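Office & Workspace > Furniture and Floors
Thread: Is stain guard on carpet tile worth paying for?

endport_mike
Posted 2 June 2018
We're moving into a second-floor unit and the landlord's carpet guy wants $271 extra to treat the carpet tiles with something called Tovden. He says coffee will "bead right off." I've heard that line before, about a couch, and the couch is at the dump now. Has anyone paid for this and seen a difference after a year?

tile_by_tile
Paid for it at our last place. Couldn't tell the treated room from the untreated one by October. Most commercial tile is solution-dyed anyway, so the color goes all the way through the fiber. Ask what the tile is before you pay to protect it.
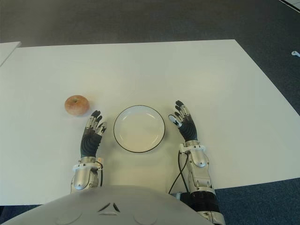

The other thing is traffic. Dirt getting ground in at the doorway will wreck a carpet long before coffee does, and no spray fixes that. Buy a decent mat.

Thanasis Margaritis
I'd disagree a little. I clean offices for a living and the treated floors do come up easier if you get to the spill the same day. Leave it overnight and you're right, no difference.

endport_mike
So it works if I clean up right away. Doesn't plain water work if I clean up right away?

Thanasis Margaritis
Often, sure. Not on red wine.

graywool
We don't serve a lot of red wine at work.

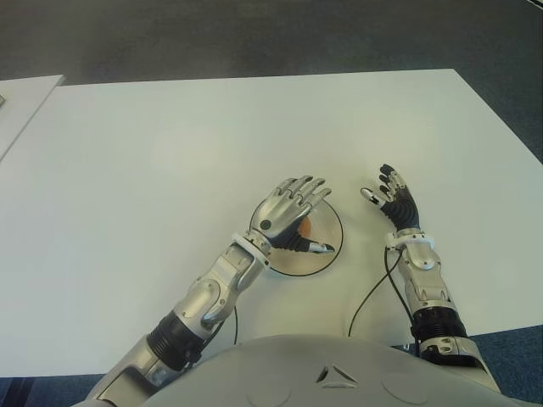 My real gripe is the warranty. Ours was from Chatzigeorgiou and the small print said it was void if you used any cleaner except theirs, which was Tamolel, at $162 a case. Two of us read it twice. The treatment was cheap because the soap wasn't.

tile_by_tile
Same story here, different soap. Skip it and put the money into a box of spare tiles from the same dye lot. Stain won't come out, swap the tile.

Thanasis Margaritis
Spares are good advice. But a new tile next to three-year-old ones will show, so rotate a few from under the desks first.

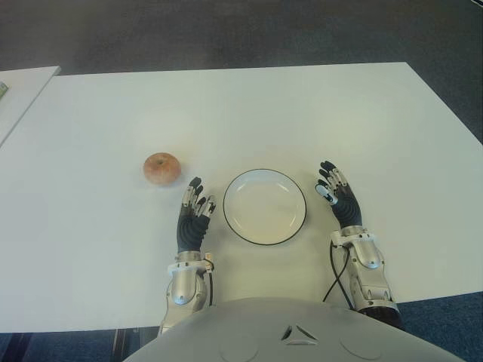

How many spare tiles should I keep for a small office?
One unopened box is plenty for most small offices, as long as the lot number matches what's on the floor.

endport_mike
OK, I asked him what the tile was made of and he said he'd get back to me. I'm not holding my breath, or signing anything.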